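Robot arm and the shelves: what went wrong and what I do differently

I've had the tidying arm in the back bedroom since August and most days it's a treat. It picks up soft toys, puts them on the shelf, goes back for another. Then one afternoon, a bit after four, I heard a long grinding noise and came in to find the thing jammed against the shelving with its motor whining and a toy squashed in its fingers. No harm done apart from a dent and my nerves, but I did pull the plug rather sharply! I've since had three people tell me three different things, so I'm putting down what has worked for me, in case yours starts doing the same.

First, stop it properly. I yanked the plug, and Kaisu Niskanen (she fixes these for a living over at Hestberg) winced when I told her. On mine, a Hasutholm, the arm goes limp when the power drops, and whatever it's holding comes down with it. Use the red stop button, wait for the light to go steady, then put one hand under the arm before you switch off at the wall. Long hair tied back, sleeves up, and no reaching past it to save a toy.

The error log is worth a look before you clear it. Mine showed code 267 over and over, which in the booklet is "path blocked", and then a single 94, "grip over limit". I'd have wiped the lot if Flor Ríos hadn't told me to write them down first. A pencil and the back of an envelope will do.

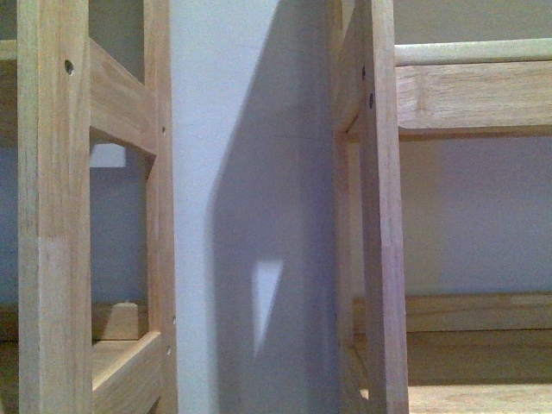

Sunlight was my trouble, or most of it. The arm finds its way by looking, and late in the day mine took a shadow for something solid and swung wide to miss it, straight into a shelf post. I'd never have thought of it. But look at that wall between the two wooden frames, half bright white and half grey, with a pointy little triangle of light sitting in the middle of the dark part. To you and me it's a bit of sun. A net curtain cured most of it, and I now run the arm before lunch when the light is flatter. If you can't do either, turn the "cautious" setting up a notch — it's slower, but it stops and waits when it isn't sure.

While you've got the screwdriver out, go round the furniture as well. Knocks loosen things. I nip up every screw by hand, just till it's snug, as pale softwood like mine strips if you so much as look at it. If a screw spins and won't bite, a matchstick and a dab of wood glue in the hole will sort it. Leave it overnight. For the dent I used a damp cloth and a warm iron, a few seconds at a time, and it came up better than I deserved.

Now the grip. Out of the box mine was set to 1,000 on its own funny scale, which is fine for a tin of beans and far too much for anything stuffed. Pornthip Luangrath has the same model and runs hers at 841 for toys, so I copied her and haven't had a burst seam since. Try it on an old cushion before you let it loose on a favourite.

Tags and ribbons are the other thing to watch. They can get caught between the fingers, and then the arm won't let go when it ought to. I tuck them under, or snip off the ones I don't need (keep the washing instructions somewhere!). 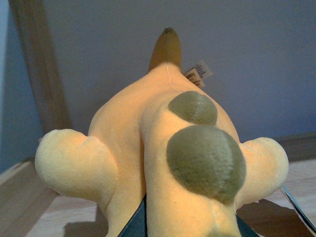

Yellow toy with green spots, held from underneath, tag well out of the way of the fingers.

Wipe the finger pads once a week with a barely damp cloth. Fluff builds up on them and makes the arm squeeze harder than it needs to. Don't use furniture polish, I tried it and everything slid out for two days.

If you still get 267 with the curtains drawn and the grip turned down, it's probably the shoulder joint and that's a job for the repair people. Kevin Marulanda at Inmont did mine while I waited. Take the envelope with your codes on it.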